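Frequently Asked Questions: Grasping in Cluttered Household Settings

Midberg Laboratory for Robot Manipulation - Sedgwick Project

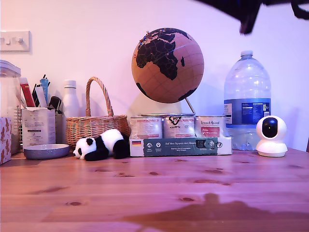
Tabletop with household objects and the gripper at upper right.

What is the Sedgwick Project?

The Sedgwick Project is a study of how a robot arm can choose and pick up one named object from a crowded table. It is carried out by the Midberg laboratory together with its partner group at Faltlow. The method described on this page is called Sostimside.

What question does the research address?

Many grasping methods are tested on a few objects placed well apart on a plain surface. Homes are seldom arranged in this way. Objects stand on top of one another, in front of one another, or inside trays and baskets. The project asks how much of a method's success is lost under such conditions, and how much can be recovered by having the robot look again before it reaches.

How does the method work?

The robot first forms an estimate of where the requested object is and which of its sides can be reached. It then scores a set of possible grasps. If the best score falls below a set limit, the arm moves to a second viewpoint and the estimate is repeated. Only then does the gripper close on the object. The limit was fixed before testing began and was the same for every trial.

What kinds of objects are used?

The objects are ordinary household items. They vary in shape, stiffness and surface. A panda plush toy, a clear plastic water bottle, a woven basket with a handle and a cork globe on a thin metal stand each call for a different approach. Clear plastic is difficult for depth sensing, and soft toys change shape when pressed. Stacked items, such as a globe resting on round tins, require the robot to judge what will move if one object is lifted.

How much data was collected?

The training set contains 2850 grasp attempts. A further 515 attempts were held back for testing and were not used to adjust the method at any stage.

What were the main results?

Of the 515 test attempts, 331 ended with the requested object lifted and held. The remaining attempts were recorded as failures, including those in which the correct object was touched and then dropped. In 107 of the test attempts the robot used a second viewpoint before grasping.

Does the second viewpoint always help?

No. It is most useful when one object hides part of another. It offers little benefit for clear bottles, where both views tend to contain the same gaps in the depth measurement. This limitation is under study at Faltlow.

Are lighting and shadows controlled?

Lighting is deliberately varied between sessions. Colored light and strong shadows on the table are included in the data - a method that works only under even white light would be of limited use in a home.

Can the results be compared with those of other laboratories?

Only with care. Success rates depend heavily on the objects, the gripper and the rule used to define success. The project recommends that readers compare methods on the same object set wherever possible.

May other groups use the data?

Yes, for research purposes. Requests should state the name of the institution and the intended use. Groups that publish results are asked to name the release they used and to report failed attempts in full.

Is the system available for use in homes?

No. Sostimside is a research method and has not been assessed for safety around members of the public. All trials take place under staff supervision.

Was this page helpful? 14 shares | 3 comments

Contact the Midberg Laboratory | © Midberg Laboratory for Robot Manipulation. All rights reserved. | Back to top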